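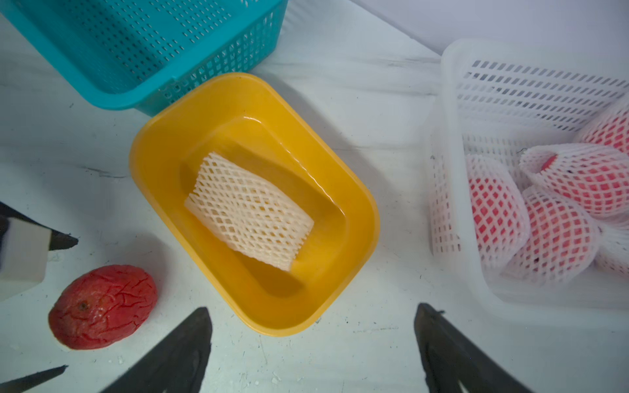 Do the foam sleeves stay on the fruit for the bench trials or come off first?
On. They come off only at weigh-in, and then they go in the yellow tray.

Friday, 9:40. Packing bench.

Re-sleeving notes for the Betalside order. Iresha wants the sleeves reused where they still grip. Fine by me but we need a rule for it, last week I was going by feel and Shiuli was going by look and we ended up with two different reject piles.

Rule for now: stretch once, let go. Comes back = keep. Stays long = bin. Torn ends don't matter if the middle holds, the ragged edge is just how they're cut off the roll.

Sleeves from Liltent are softer than the Gatgate ones. Open wider, easier on the thumbs, but they ride up when the fruit gets turned. Gatgate ones bite better — slow to get on though. Did 28 by hand before the coffee break, then switched types, shoud have written down where I switched. Didn't.

White basket: sleeved fruit, red ones. Don't stack deep, bottom ones go flat on one side of the foam and then you can't tell if it's the sleeve or the fruit that's soft.
Yellow tray: sleeves waiting for the stretch check, laid flat. Not balled up!! They hold the crease.
Teal basket — Shiuli to decide, she had a plan for it.

Stock: 561 sleeves on the sheet as of this morning, minus whatever I used. Order point is still 40 per bench, too low if we're binning this many. Ask Iresha.

11:15. Tried pulling the sleeve on stem end first. Better. Blossom end first it snags and bunches. Do 5 more each way after lunch adn write down times properly.

Kanagaratnam called re the crates, call back before 3.

Scale needs re-zeroing w/ the empty basket on it.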